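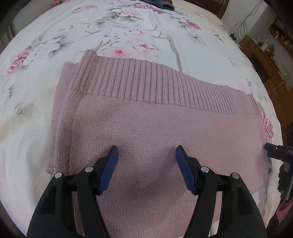
Fórum Casa e Roupa > Arrumação > Malhas: dobrar ou pendurar?

linhaemeia
Tópico iniciado em julho
Olá a todos! Estou a guardar as camisolas de inverno (já vou tarde, eu sei, mas este ano o frio durou e durou) e cheguei àquela discussão de sempre cá em casa. Eu dobro tudo em cima da cama e meto em caixas. O meu marido pendura as dele e depois queixa-se que ficam com bicos nos ombros. Como fazem vocês com as malhas finas? Dobram em três, em rolo, ao alto?

Fares Masri
Dobrar, sempre. Malha pendurada estica, não há cabide que salve. Eu viro as mangas para trás, dobro os lados para o meio e depois subo a bainha. Seis camisolas por caixa, no máximo, que mais do que isso fica tudo espalmado.

trapos_e_botoes
Discordo do "sempre". Tenho um casaco de malha pendurado há quatro anos num cabide largo da Skuvberg, daqueles almofadados, e está impecável. Depende do peso da peça. Uma coisa grossa com torcidos, sim, dobra-se. Uma fininha aguenta bem.

Fares Masri
Quatro anos no cabide e nunca mediste o comprimento antes e depois, pois não? :)

trapos_e_botoes
Não medi, não tenho vida para isso. Mas visto-o e assenta bem, chega-me.

marialva_do_sotao
Eu sou do rolo! Toda a gente goza comigo mas cabe o dobro na gaveta e vejo as cores todas de cima. Só não faço com as que têm canelado largo em baixo, porque o canelado enrola e depois leva uma semana a assentar.

linhaemeia
Marialva, com as t-shirts também faço rolo, com as malhas nunca tive coragem. Onde me atrapalho mesmo é nas mangas. Se as dobro direitas ficam com vinco no cotovelo, se as deixo soltas faz um alto no meio.

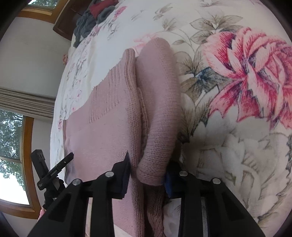 marialva_do_sotao
As mangas são o pior de tudo, linhaemeia, estou contigo. O truque da minha tia era alisar primeiro o corpo todo com a palma da mão e só depois mexer nelas. Quando a manga fica feita num rolo grosso pelo meio da camisola, como nesta cor-de-rosa meio dobrada na colcha das flores, eu desfaço e volto a estender, porque esse alto passa para as camadas de cima e marca a caixa inteira. E olha que em malha fina de ponto liso nota-se logo! Depois cruzo uma manga sobre a outra, baixinhas, e fecho.

Fares Masri
Cruzadas não. Cada uma para baixo, paralela ao lado. Cruzadas ficas com quatro camadas no mesmo sítio.

marialva_do_sotao
Ficam quatro camadas finas, Fares, não é um colchão.

zé_das_caixas
E ninguém fala das caixas? Comprei as da Dutitz com tampa e o plástico cheirava tão mal que tive de as deixar na varanda. Voltei às de pano da Honthorpe, que apanham pó mas pelo menos a lã respira. Ponho papel de seda entre cada peça e um saquinho de alfazema.

trapos_e_botoes
Alfazema cheira bem, mas contra a traça não confio só nisso. Lavar antes de guardar, isso sim. E secar na horizontal numa toalha, um dia inteiro, mais se for preciso.

linhaemeia
Lavo tudo antes, sim! À mão, com água fria e o detergente de lãs da Alvarado. O que não faço é passar a ferro, acham que devia?

Fares Masri
Ferro na malha, não. Vapor ao longe, no máximo, e deixas arrefecer antes de dobrar.

trapos_e_botoes
Nisso concordo com o Fares, marquem no calendário.

linhaemeia
Pronto, vou experimentar as mangas paralelas numa caixa e cruzadas na outra e em outubro digo como saíram. O marido continua com os cabides, esse não tem cura.

zé_das_caixas
Põe etiqueta nas caixas, senão em outubro já não sabes qual é qual.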